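Kuleo Radio Submissions - Frequently Asked Questions

Last updated July 3, 2026

Who can send in music?

Any unsigned artist, or any artist on a small label that gives permission in writing. You need a free Kuleo member page before you can upload. Groups should use one page for the whole group.

What format do you take?

WAV or 320 kbps MP3. Send the clean version and the explicit version as separate files, and put the artist name first in the file name. We do not open links to streaming sites. Tracks over 50 MB will be rejected by the uploader, so check the size before you start.
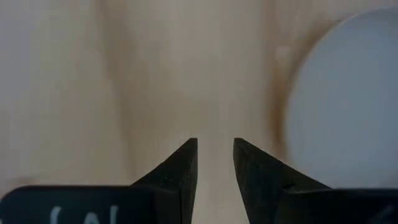

How does a song get to the DJs?

New tracks go into the Fendodik pool, where 153 member DJs can download them. A track stays in the pool until the end of the following month. After that it moves to the archive, and DJs can still find it by searching for your name.

Do you guarantee airplay?

No. Each DJ picks their own set. If a DJ plays your track and logs it, the play shows up on your member page under Spins. Some DJs log late, so wait a week before you write to us about a missing play.

What does it cost?

One track a month is free. Extra tracks are $4 each. We do not sell placement on any show, and if someone offers you a paid spot in our name, please forward the message to us.
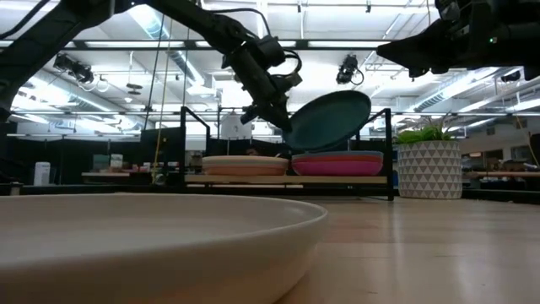
Payment is by card only. Refunds are given if the track has not been released to the pool yet. Once it has gone out, the fee stands.

Who picks the songs for the Flidadier Mixtape?

Lensa Zeleke hosts the mixtape and makes the final list. She listens to everything tagged "mixtape" by the 20th. The January edition had 459 entries for 18 slots - so please send your best one, and only one.

Can I change my bio or cover picture?

Yes. Go to My Page, then Edit. Bios can be up to 4000 characters. Cover pictures should be square, and changes show up the next day.

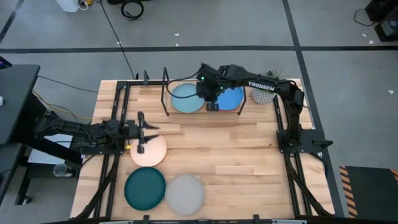

Round plates in different colors on a butcher-block table.

Do I keep the rights to my music?

Yes. You give us permission to share the track with member DJs and to play it on the station. You can take it back at any time by choosing Remove on the track page. Mixes that have already aired stay up.

I sent a message and got no answer. What now?

Check your spam folder first. If there is nothing there, write again through the Beyene help desk form and include your member name and the track title.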